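Sorting mixed household items for the Altholm reuse shop

Group report, second project period
Florencia Bustos, Joaquín Quiroga, Vasylyna Tkachuk
Supervisor: Rianne Van Loon

1. Background

The reuse shop in Altholm takes in small household goods and toys from the whole town. Most of it arrives mixed. People clear a cupboard or a child's room, tip everything into one bag and hand it over at the counter. The shop then has to split it into toys, kitchen and bathroom things, and whatever cannot be sold.

The shop gave us a target of 2,000 items a month to think about, which is what it expects to receive by December. At present two people sort everything by hand on a long table, and small toys get buried under larger things or end up in the wrong crate.

Our question was a narrow one: does the type of container the items are tipped into make a difference to how easily they can be told apart?

2. Materials

We borrowed 32 items from the shop. Pascual Olivares, who runs the back room, picked them for us and asked only that we return them clean. They were mostly plastic toys, with some lidded containers and bathroom bottles. We washed them in warm water with washing-up liquid and left them on towels overnight.

For containers we used a shallow cardboard tray, a deep plastic crate and a large grey metal bin. The tray was the one the shop already uses. The crate came from Joaquín's garage and had to be scrubbed twice to get the old labels off.

3. Setting out the items

Each round used a small handful of items, taken from the full set without looking. We placed them in the container and let them fall as they liked – no straightening up afterwards. Toys with legs or tails often came to rest on their sides, and the rounded ones tended to roll towards a wall.

The metal bin stood on a pale wooden work surface. In one round a toy dinosaur lay apart from the rest, while a yellow toy duck, a white container with a domed lid and a small bright blue toy were grouped in the left part of the bin.

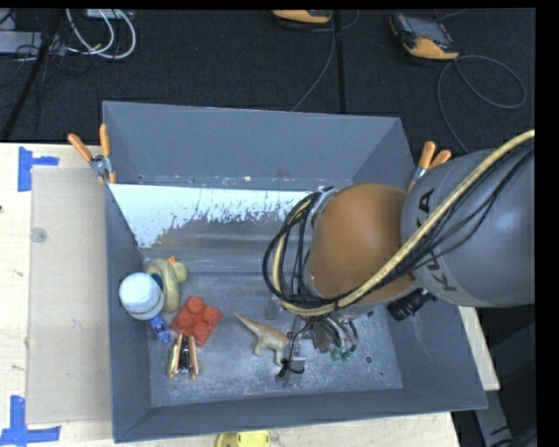
4. What we noticed

Strong colours were easy to pick out against the grey metal. The paler items took longer, mainly when two of them lay side by side. In the cardboard tray the brown toys were the difficult ones, and Vasylyna missed the same brown horse in two rounds.

The deep crate did worst. Anything at the bottom was in shadow, and we had to lean over to see it. With more than 6 items in the crate the small ones were usually hidden.

The metal bin was noisy when things were dropped in and heavy to lift when it had to be cleaned. Joaquín and Florencia carried it together.

5. Suggestions for the shop

Use a wide container with a plain grey bottom, and tip in half a bag at a time. Take out the large items first. Keep a separate box for lids, as they get parted from their containers very easily. A lamp over the table would help on winter afternoons.

We did not test soft toys or anything made of glass.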